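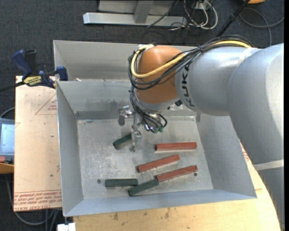
## About Stemutside

We write the rules that people follow when they work next to a robot arm, and we love doing it!

Stemutside began when Gavin Swanson got tired of safety binders that stayed on the shelf. He had spent years setting up bin-picking cells, and the best habits he saw were passed along by word of mouth, one shift to the next. So he started writing them down in plain words, one page per job. Today we are a team of 10, and our library covers everything from clamping down a bin to bringing a new operator onto the floor.

### What we do

Our main work is the Toris guide, a set of good-practice pages for small robot cells. It has 4 parts:

- **Before power-up:** walk the cell, check the clamps, look over every cable from the base to the tool.
- **Teaching and testing:** slow speed, one person holding the control, everybody else outside the line.
- **Running:** what goes in the log, when to stop, and who may restart.
- **Handover:** a short talk at the cell itself, with the log open.

We try out every page at a real bench before it goes out. Simple colored bars in a metal bin make a wonderful test (really!), with parts lying at all angles and sloping walls for the gripper to stay clear of. If a rule gets in the way of a good pick, we want to find out before you do. So far we have logged 3,763 picks against the current edition, and the notes from those runs fill most of our meetings.

Cable routing is a favorite subject around here. Our page on it has been rewritten three times, and Gavin already has ideas for the next one. Leave slack at the wrist, run the joint through its full travel by hand control, then look again.

### Who uses it

Shops, training centers and school labs. The Bustos workshop was the first to try the full guide, and their operators sent back pages covered in pencil, which we were delighted to get. Hurum, our training course, grew out of those comments. It takes about 3 days, and most of that time is spent standing at a cell.

The Toris guide doesn't replace the formal safety standards or your own risk assessment. It sits beside them and helps with the daily work.

### Come and see us

The bench is open to visitors every October, and new reviewers are welcome all year. Bring a rule you think is wrong and we'll test it with you.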